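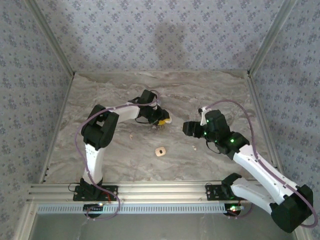 A small print never stays small once it is up on every wall, one respondent wrote to us, and after a winter in the room you stop seeing flowers and start seeing diagonals. We have come back to that remark again and again while working on this section, as it says in a sentence what took us most of a year to get from the order books.

Figure 1. Small purple-blue floral motifs on a pale lavender ground, with a gray marble-patterned surface below.

4. Small florals in the Bostmont order books

4.1 What we mean by a small floral

Pattern books are wonderfully loose with their labels. The same design can be a "sprig" in one season, a "bedroom floral" in the next and a "ditsy" in the one after that, with no change to the drawing at all. We use the term small floral for any repeating design in which the flower is the main motif, the motif would fit under an adult's palm, and the ground shows clearly between one motif and the next. Designs in the manner of Figure 1, with a cool flower on a paler cool ground, make up our "tonal" group. Designs where flower and ground come from opposite sides of the color wheel (red on mint, orange on gray) are our "contrast" group. A handful of papers sit on the line between the two, and we argued over them happily and at length; Appendix B lists each one with our reasons.

We left out borders, friezes and anything sold as a panel. Imitation stone and marble patterns, which the shops often displayed beside florals, were recorded separately and come up again in 4.4.

4.2 The sources

Our main source is the run of order books kept by the Semerach paint and paper shop in Bostmont. There are 8 of them, all in good condition apart from a torn spine, and they are a joy to read. Each line gives the customer's street, the pattern number, the number of rolls and, very often, the room. That last detail is what makes the books so valuable! Most trade records tell us what was sold and leave us to guess where it was hung. The Semerach clerks wrote "back bed," "stairs," "front room chimney wall," and once, memorably, "pantry, she insists."

The books hold 2,414 legible orders. Of these, 649 are for small florals under the definition above. We matched pattern numbers to drawings using the Banik mill's sample albums and the Mockus collection of loose cuttings, which between them cover nearly every design the shop carried. Where a number could not be matched we left the order in the total but out of the floral count, so our figure for florals is a low one.

4.3 Where the flowers went

We had expected bedrooms to come out well ahead, and they do. The surprise, and for us the most exciting result in the whole project, is how often small florals were ordered for stairs and landings. Decorating manuals of the period warn against this almost with one voice. A stairwell is tall, the drops are long, and a close repeat shows every slip in the hanging. Yet Bostmont households went ahead and did it, and they went on doing it after the manuals had moved on to plain washable papers.

The roll counts help here. Stair orders for small florals are generous, with more spare paper than the wall heights of the surviving houses would call for. We read this as allowance for matching. A tonal sprig forgives a small error at the seam in a way that a bold contrast design will not, and the stair orders lean strongly toward the tonal group. It looks very much as though somebody at the counter was giving sound advice.

The respondent quoted at the opening grew up with a tonal floral on all the walls of one room, and the point about diagonals is one we could test against the albums. Most of the Banik designs use a half-drop repeat, in which each column of motifs sits half a step below its neighbor. On a cutting you hardly notice. Across a full wall the eye joins the motifs into slanting lines, and on adjoining walls those lines meet at the corner and change direction. Several of our respondents described lying in bed and following them up to the ceiling. We loved these accounts, and Section 6 gives them the room they deserve.

4.4 Florals and stone patterns together

In 3 of the order books the clerks bracketed orders placed on the same day for the same address. Thanks to those brackets we can see combinations, and the pairing of a small floral with a marble pattern is a favorite. Usually the marble was meant for a shelf, a counter or the lower part of a kitchen wall, and the floral for everything above. Gray marble went with lavender, blue and soft green grounds far more readily than with cream. Cream florals were paired with wood grains instead.

We are cautious about calling this taste. The shop kept its grays and lavenders on the same rack, and a customer reaching for one had the other at her elbow. Still, the pairing carries on in the September orders, when the racks had been rearranged for the fall stock, and that persistence makes us think customers liked the look for its own sake.

4.5 Limits

One shop in one town is a narrow window. The books say nothing of paper bought elsewhere, given by relatives or left over from another job, and a room name in an order tells us only what the customer planned. The Mockus cuttings have also faded unevenly, so our color groups rest on the unexposed backs of folds wherever a fold exists.

Posted 3 January 2025

Shares: 8 | Comments: 3

Related items
Reading a half-drop repeat from a single cutting
The Banik sample albums: a finding guide
Wood grain papers and the Bostmont kitchen
Section 6: Respondents on childhood rooms

This site uses cookies to remember your reading settings. By continuing to browse you accept their use.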